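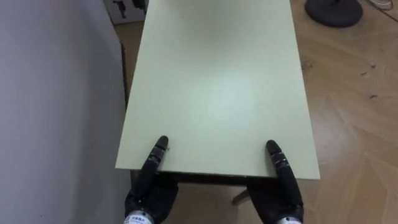 Green table, bare top, near edge. A few faint marks and one tiny brown speck.

October, 9.40 am

Table trial, continued. Jocelyn wants to know whether the pale green top is worth keeping for the bench room or whether we go back to the old ones. The Pledora sheet says the finish "resists everyday marking". I have read that sentence on a good many sheets and I would like to know whose every day they had in mind.

State at start: nothing on it. Faint marks on the surface, not many, and you have to get the light right to see them. Matte, with a bit of sheen towards the middle. I can't say if the sheen was there at delivery or if it is polish from wiping, as the delivery note says nothing on the point and neither of us wrote anything down. Lesson for next time, write it down.

The brown speck. Ghislain thinks glue. I think it could be anything. Leave it until he has looked at it with the loupe, and please don't pick at it with a fingernail.

10.15. Wipe test, damp cloth only, 300 strokes over a patch at the far end, counted out loud, which was tedious for everyone. Patch looks the same to me as the rest of the top. Ghislain says slightly duller. We looked from both ends and still don't agree, so I am putting down "no change we can agree on". The far end looks a bit darker than the middle anyway in this room, so it was a poor place to choose. Repeat in the middle.

10.50. Repeated in the middle, same count. No difference either of us would swear to. That is a small point in the table's favour. It is also two patches and one cloth.

11.30. Wobble. Pushed down at each corner in turn. Moves a little at one corner and I blame the floor. Turned the table end for end and it moved less, though not nothing, so the floor isn't all of it. Bistska feet are meant to be adjustable. Two of them turn by hand, the others I couldn't shift. Need the small spanner, last seen in the Gill drawer.

Didn't do the hot mug test. Jocelyn is keen, but a mug off the kettle is a different temperature each time and I don't trust a ring that we can't make twice. If someone wants to do it properly, get a thermometer first.

Price on the Plutura quote is 1,217 for the full set. For that I want more than a morning with a damp cloth.

To do:
loupe on the speck (Ghislain)
spanner, then feet, then the corners again
ask Pledora what they tested with, and how many strokes
3 more wipe runs, different cloth, somebody else counting

Not convinced yet. Not against it either. Jocelyn, please don't sign anything before the feet are sorted.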